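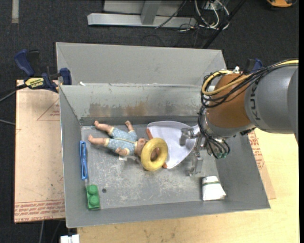 The Jirnetance picking cell with its KUKA arm over the bin. Bar clamps hold the bin to the table.

The Jirnetance cell is a robotic bin-picking station built by the Zelleck workshop in Wustska. It is used to practice grasping everyday things of mixed shape and softness, from dolls and toy bricks to folded cloth, and it is best known for how easily it can be set up and kept running with ordinary hand tools.

Setup
The bin is a gray metal tray with a tall back panel. It sits on tan paper-covered sheets, marked in red as cell cast acrylic, which lie on a wooden tabletop. Blue and black bar clamps keep it in place. It's a wonderfully simple arrangement: the whole bin can be lifted out, turned or swapped without drilling a single hole. After any move, the clamps are tightened by hand and the arm is jogged slowly to the corners of the bin at 30 percent speed. The stored floor height is then checked against a feeler gauge.

Cabling
A thick yellow cable runs along the top of the arm and loops around the joint, bundled with many thin black ones. The loops need enough slack for the wrist to turn fully – too little and the connectors take the strain, too much and the cables brush the items in the bin. Getting this right is a small craft of its own, and the Maddocks handbook gives it a full chapter. Ties are replaced every 685 hours.

Upkeep
The two-fingered gripper is wiped down daily and its finger screws are checked every 2,000 picks. Scratches and rust stains on the bin are left alone unless an edge turns sharp; a worn bin still works beautifully. A full strip-down of the gripper takes 35 minutes, and is normally done in November, when the workshop also renews the grease in the finger slides.

See also
Bin picking
Cable management
Robot end effector

Last edited 2022-07-05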